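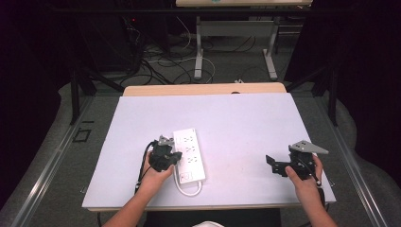
Tips for extension cords and power strips at home

In our workshop we see many cords which are damaged only from bad storage. I write some advice for the winter season, when people in Zarkholm take out the heaters and lamps again.

Do not wrap the cord tight around the strip. The wire breaks inside, near the place where it enters the plastic, and from outside you notice nothing. Make wide loops and close them with a strip of cloth or a piece of old shoelace. My wife Melahat uses the cardboard tube from kitchen paper for the short cords, one tube for each, and writes the length on it with a pen.

A heater goes directly in the wall outlet. Also the iron and the kettle. I repeat this to every customer.

For cleaning, first pull the plug from the wall. Take a dry paintbrush for the dust in the sockets, then a cloth that is only a little damp for the outside. Let it dry one night before you use it. Do not spray any cleaner on it.

If the plug is brown around the pins or smells burned, throw the strip away. Tape does not repair it. The same when the switch feels soft or must be pressed two times.

Under a carpet is a bad place for a cord, and under a door is worse. Along the wall you can fix it with plastic clips, but not with metal staples.

Old cords we accept at the shop in November, without payment. Please remove the tape and knots before.

Ferhat Karakaya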